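Fladine Water Users' Association
Minutes of the Regular Meeting
August 12, 2020

Status: Approved as corrected

1. Opening
The chair called the meeting to order and confirmed a quorum. The agenda was adopted with one change: the item on lateral ditch easements was moved ahead of the meter report.

2. Minutes of the June meeting
One correction. In item 5, "headgate" should read "check gate" in both places. Minutes approved as corrected.

3. Easements, Mindenis lateral
The secretary reported that three of the parcels along the lateral carry no recorded easement for ditch access. The ditch predates the plats, and access has been by custom. Counsel's written opinion is that a prescriptive right probably exists but that recorded agreements are preferable before the lining work is bid. A standard form was circulated. Members asked that the access width be stated from the centerline of the ditch and that gates be left as found. The form will be revised to include both points.
Motion to authorize the secretary to contact the parcel owners with the revised form. Seconded. Carried.

4. Meter report
The flow meter at the Zundasden turnout has been reading low against the staff gage since June. The technician cleaned the sensor and checked the mounting angle without effect. Sediment behind the weir plate is the likely cause. The plate will be pulled after the next rotation and the pool cleaned by hand. Until then, deliveries at this turnout will be billed from the staff gage, read at opening and at closing of the gate.
A member asked whether earlier bills would be adjusted. The chair replied that they would not, as the error is in the member's favor. The member withdrew the question.

Recess. The meeting resumed with all directors present.
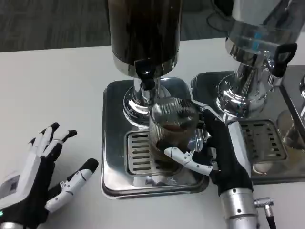
Beverage table, August meeting

5. Alarcón pump station
Quotes were received for rebuilding pump 3. The lower quote excludes removal of the motor and the crane call. With these added, the difference between the two is $1000 in favor of the local shop. The packing has been adjusted 4 times this season and the shaft sleeve is scored. The operator recommended replacing the sleeve and converting to a mechanical seal during the same outage.
Discussion followed on whether the seal would tolerate sand. The operator stated that a flush line from the discharge side, fitted with a separator, would be needed. Cost of the flush line is not in either quote.
Motion to accept the local quote, with the flush line priced separately and not to exceed $2000. Seconded. Carried, one opposed. 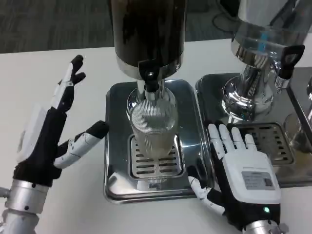

The opposing director asked that the minutes show a preference for keeping conventional packing, on grounds of spare parts already on the shelf. So noted.

6. Rotation schedule
The late-season rotation will start at the tail of the system and proceed upstream. Orders are to be placed in writing. Changes by telephone will not be accepted after the gate has been set.

7. Other business
Weed growth below the Mindenis check was reported. Referred to the ditch rider.
Keys to the Zundasden gate house are to be returned to the office by members who no longer need them.

8. Adjournment
No further business. Meeting adjourned.

Action items
Secretary: revise easement form, contact parcel owners.
Technician: pull weir plate, clean pool, recheck meter.
Operator: obtain price for flush line and separator.
Ditch rider: inspect channel below Mindenis check.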